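Garden flags, yard art and the great cheap-decor chase

Started with a banner. One banner, angel on it, 398 clicks later I was still shopping. That's how holiday decor goes online, you sit down for ten minutes and stand up two hours later with a cart full of metal reindeer.

So I went about it properly this year. Picked one thing, a porch wreath with lights, and followed the price from early November on. The Plarncombe one, battery pack, pine cones, nothing fancy. It started high. Dropped. Went back up the very next morning with a big red SALE sticker on it, which annoyed me more than it should.

Sellers do this all the time. The "old price" is whatever they feel like typing. I saw a Vulleck door garland with the same number in both boxes, old and new, and a cheerful You Save line under it. Save what?
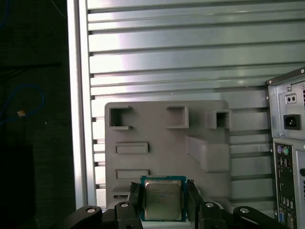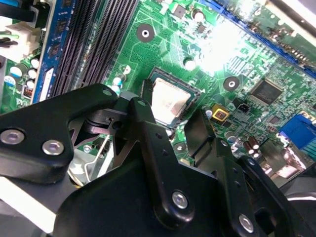
Words by Manouchehr Kermani
13/12/2021

Shipping is where they get you. A Uvis tabletop tree looked like a steal until checkout, then $30 to send a box that weighs less than my shoes. Same tree, other seller, free postage, a few bucks more on the sticker. Cheaper in the end. Always go all the way to the last screen before you decide anything.

Reviews. One set of Wei window lights had 3784 of them, nearly all glowing, and when I scrolled down half were for a phone case. Old listing, new product. Sort by newest, look for buyer photos, skip the rest.

Used is worth a look too. People clear out the attic right before the holidays and again right after, and the second wave is the good one. I got a box of glass ornaments, roughly 100 pieces, for less than a new dozen at the mall. Two had lost there hooks. Fine.

Ask about the size — listings lie, or they measure the carton. My cousin's "life size" snowman came up to her knee. She put it on a bench and now it looks okay from the road.

And returns, check who pays. Big yard pieces cost a fortune to mail back, so a seller who says "returns accepted" may mean on your dime. Message first. If they dont answer before the sale they won't after.

The wreath? Bought it in the end, third price drop, free shipping. Needs three AA batteries, not included.

Related
Outdoor lights: plug-in or solar
Storing ornaments in a small apartment
When to buy next year's wrapping paper
Door wreaths that survive the wind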